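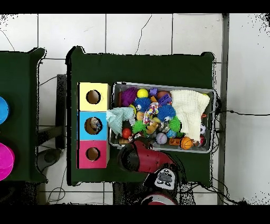 *Toys, cloth and three boxes with holes in them. Milto gets to pick the order.*

Hi all! Release notes first, then some complaining, then a favor to ask. Milto 13 went out on 9/12/26, and if you run the planner from the main branch you probably have it already. If you pinned a version back in August (I know some of you did, and after that August build I don't blame you), please unpin it and tell me what breaks.

The big change is how we deal with soft stuff. Up to now, Milto got a list of objects from Dikis, our perception node, and treated every one of them as a lump with a center and a size. That's fine for a ball. A ball has a middle, the middle is a good place to aim, done. But a big knitted thing spread over half the toys has a middle too, and the old planner would go straight for it, which meant it was pinching down through the cloth onto whatever happened to be underneath. Sometimes we lifted two things and sometimes none.

So Dikis now sends a "drapes" flag along with each mask. When the flag is set, Milto stops caring about the center and looks for a fold that sticks up, and it scores the folds by how much clear room there is on both sides for the fingers. It also pushes anything that drapes toward the front of the queue if it's covering other things. Lingyun Wan wrote nearly all of that and I just argued with her over the name of the flag. (I wanted "floppy." I still want "floppy.")

The spiky balls were the other headache. All those little rubbery spines make the edge of the mask jump from one update to the next, so the grasp width jumped too, and you could watch the planned width twitch in the viewer like it had too much coffee. We now keep a short history for each object and use the middle value. It's a tiny change, maybe the smallest in the release, and it did more for my mood than anything else in there!

Numbers, for those who like them: we replayed 192 saved picks through the old planner and the new one. The old one threw away its first plan and started over on 100 of them. The new one did that on 13. Replays aren't the same as live runs, so please don't put that on a slide yet, but I was grinning at my desk.
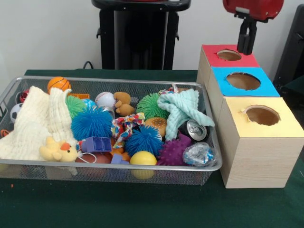 Placing got some love too, mostly in the way Milto picks its release height. The old code had one number for the whole table, set in a config file that Hermenegildo Ibarra and I kept overwriting on each other, and one number is no good once your targets sit at different levels. The boxes step down from the red top at the back to the pale yellow one in front, with the blue between them, so a safe height over the yellow one can be a crash at the red. The red one is also where I care most about the new hole fitting. With both fingers pointing down that close to the edge of the opening, you want the planner working from the real outline of the hole. The old version assumed a perfect circle, and whoever cut the yellow top clearly didn't own a compass, so Dikis now traces the rim and Milto keeps its drop point away from the ragged bits.

Things that still don't work, so you don't have to find them yourself: see-through plastic bags come back as confetti, or don't come back at all. Shiny metal gives us depth holes, and the fix in there now is pretty much "wait for another reading and hope." Also, if two balls of the same color touch, Dikis likes to call them one long ball. Hermenegildo has a branch for that last one, named aguiar-split, and it's close. Don't merge it yet please, it eats memory.

On the tooling side, Gundia (our replay viewer) can finally step backward. You press the left arrow and it goes back one plan, with the scores shown next to each choice the planner turned down. I've wanted this for 2 releases. It's still slow on long logs, and closing the window in the middle of a load will leave a lock file behind that you have to delete by hand. Sorry about that one, it's mine.

And the favor: if you've got logs where the planner picked something you'd never have picked, send them over with a line saying what you would have gone for first. The weird ones are the best. Put "pick order" in the subject so they don't end up in the folder with my build alerts, and Lingyun will run them through Gundia along with ours.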